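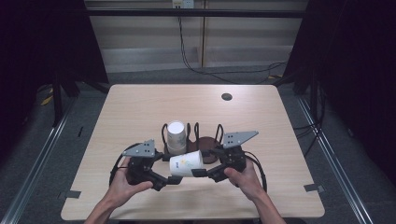 5 min read

Part-time demonstration operators, Kwiatkowski handling project
Finberg, Uscombe site

Finberg is hiring demonstration operators for its Uscombe site. Operators show handling tasks by hand, using a hand-held gripper, and the recordings are used to train robot arms to do the same tasks. The work is paid by the hour and runs from November. No background in robotics, programming or engineering is needed.

The project is called Kwiatkowski. It covers small household and catering tasks done on a tabletop: placing paper cups in a wire cup holder, turning a cup over, moving a plate out of the way, stacking, sorting and clearing. The first block of work is almost all cups. Later blocks bring in other objects and a period of remote control work, described further down.

What the job is

You stand at a table with a hand-held gripper. You hold it by its handles and use its two fingers to pick things up and put them down. Each session starts with a task card that gives the starting layout, the goal and any rules for that task, such as which slot of the holder to fill first or which way up the cup has to finish.

You set out the objects, start the recording, do the task once, stop the recording and mark the result. Then you reset the table to the next layout on the card and go again. A single demonstration is short. A full session is a lot of them, and the layouts change in small steps, so the cup may begin standing, upside down or on its side, nearer to you or farther away.

We want steady, ordinary movement. Going fast doesn't help, and neither does stopping to adjust every few inches. If you drop a cup or knock the holder, you finish or stop as the card says and mark it as a miss. Misses are kept and are not held against you. Marking a miss as a success is the one thing that causes us real trouble.

Paper cups crush easily in the gripper. Most new operators squeeze too hard for the first day or two, and the training time allows for that. Damaged cups are thrown out and replaced from the supply shelf.

Remote control work

After the first block, operators who want to can train on the remote station. There you move a pair of controllers and a robot arm at another table follows. It is slower than the hand-held work and takes more patience, as you don't feel the object in your grip. Remote sessions are shorter and are paid at the same rate. You can stay on hand-held work only if you prefer it.

A typical shift

Shifts are four hours, morning or afternoon. The morning shift starts at 8:30 a.m. and the afternoon shift at 1 p.m. You spend the first part of the shift checking the gripper and cables, reading the task cards and doing a few practice runs that are not saved. After that you record in stretches of 25 minutes with a break after each one. The last part of the shift is for notes and for putting objects back in their bins.

You work at your own station, and a shift lead is on the floor at all times. Talking between recordings is fine. Phones stay in the lockers.

Training

Training lasts three shifts and is paid at the full rate. On the first you learn to hold and move the gripper and how to start, stop and mark a recording. On the second you work through a practice set with a shift lead. On the third you record a trial set of 151 demonstrations, which is checked for marking errors and for layouts that don't match the card. If the trial set has problems, you go over it with the lead and record another one.

Number of positions and length of work

We are filling 26 positions. The first block is set at 1,000 demonstrations per operator, spread over several weeks. There is no bonus for finishing early and no penalty for taking longer, within reason. Operators who complete the block will be offered the next one before we advertise again.

Pay

Training and regular shifts are paid at the same hourly rate, which is stated in the offer letter before you agree to anything. Breaks are paid. Operators who finish the first block receive a completion payment of $370. Pay goes out every two weeks by direct deposit.

What you need

You must be 18 or older and allowed to work in the United States.
You need to be able to stand for up to 25 minutes at a time. A stool can be set up at most stations, so tell us if you want one.
You need the use of both hands and should be comfortable holding equipment in front of you for short periods. If you have a wrist, elbow or shoulder problem, talk to us before you apply.
You need to be able to read a task card in English and follow it exactly, including when you think there is a better way.
You should be available for at least three shifts a week.

Left-handed people are welcome. We would like more of them, as the current group is mostly right-handed.

Experience in food service, packing, sewing, lab work or assembly is useful but we don't ask for it. Gaming experience makes little difference for the hand-held work.

What gets recorded

The recordings show the table, the objects and the gripper, and your hands and forearms will be in many of them. Faces and voices are not part of the data. Please leave off rings, bracelets and watches during sessions, and cover any tattoo on your hands or forearms that you would not want recorded. Plain sleeves are available at the station. You will be asked to sign a release covering the recordings before training starts, and you can take it home to read first.

Getting here

The Uscombe site is on the Binton bus line, a short walk from the last stop. There is free parking behind the building. The entrance, stations and restrooms are all on the ground floor. There is a break room with a refrigerator and a microwave.

How to apply

Fill out the short form at the front desk or on the Finberg jobs page. Choose "Demonstration operator, Kwiatkowski" and list the shifts you can work. A resume is optional. If you don't attach one, write two or three sentences about any work you have done with your hands.

Applicants we want to meet will be invited for a 40-minute visit. You will try the gripper at a table, do a few cup tasks and ask whatever you like. The visit is not scored on speed. We look at whether you follow the card and whether you mark your results correctly. Everyone who visits gets an answer within a week.

Applications stay open until all positions are filled. People who applied for the earlier Binton project may apply again and don't need to repeat the visit, but they do need to complete the new training, as the gripper and the marking steps have changed.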